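Let People Drive the Robot

I have spent most of this spring steering a two-armed robot through kitchens that don't exist, and I'm more excited about it than about anything I've worked on in years. I want to make a case for it, since plenty of people in my line of work treat teaching by demonstration as a chore to get through until something smarter comes along.

The setup in our Dadham lab is simple enough. You hold a controller in each hand, you move, and the robot on the screen moves with you. Do the task well, save the run, reset the house, do it again. In April we saved 1,025 runs. I drove 200 of them myself and my shoulders can prove it.

What surprised me was how much of a job is in the approach. Ask anyone how to pick up a cup and they'll talk about fingers. Drive a robot to a cup and you find out that the hard part was six feet back, when you chose which side of the counter to come in from and whether your elbow was going to have room. I could never have written that down as a rule. My hands just started doing it (after a lot of bumped doors!) and now it's in the data, every little hesitation and correction of it.

A simulated house is a wonderful place to learn this. You can come through at a silly angle with the floor running downhill, one gripper stuck up in front of you, a blue bottle on the table under the window and a knife over on the counter, and no real dishes are at stake. You back off and try again.
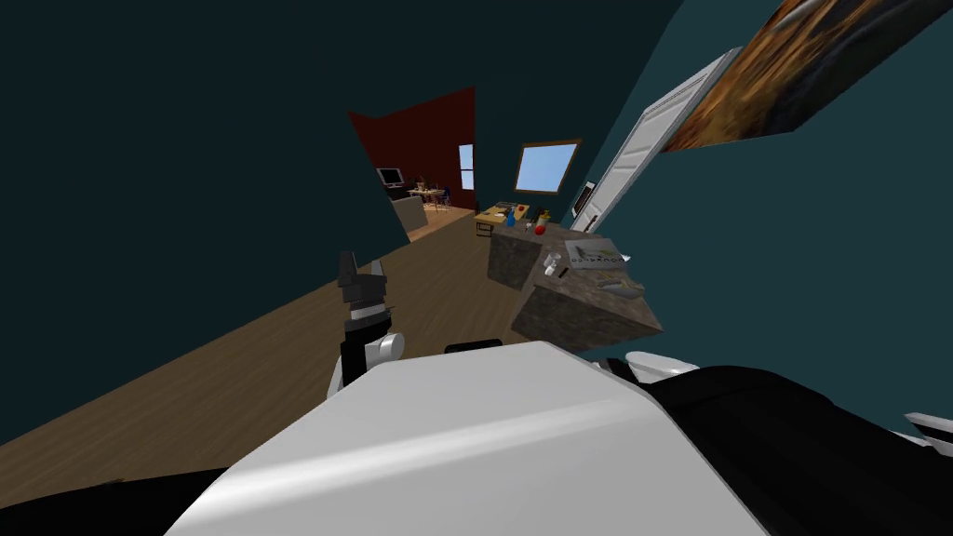

Messy runs are worth keeping

Stelios Raptis and I have argued about this over many lunches. He wants clean demonstrations only: smooth path, straight grasp, done in under 30 seconds. I see why. A robot that copies a dithering driver will dither too.

But I think he throws out too much. If every run starts from a perfect position, what is the robot supposed to do when it finds itself in a bad one? Somebody has to show it the way back. Some of my favorite runs are ones where I got badly lined up, stopped, swung the arm clear and came in again from the left. Those are lessons about recovery, and you can't get them from a driver who never slips.

More kinds of drivers, please

My other plea is to get people besides engineers on the controls. Alcides Puma cooked for a living before he came to us, and he drives like a cook. He clears a spot before he reaches for anything. He sets things down where the next hand will want them. I had been doing the same tasks for weeks and it hadn't crossed my mind.

I'd take 200 runs from Alcides over 4,000 from me, and I mean that as a compliment to both of us, sort of.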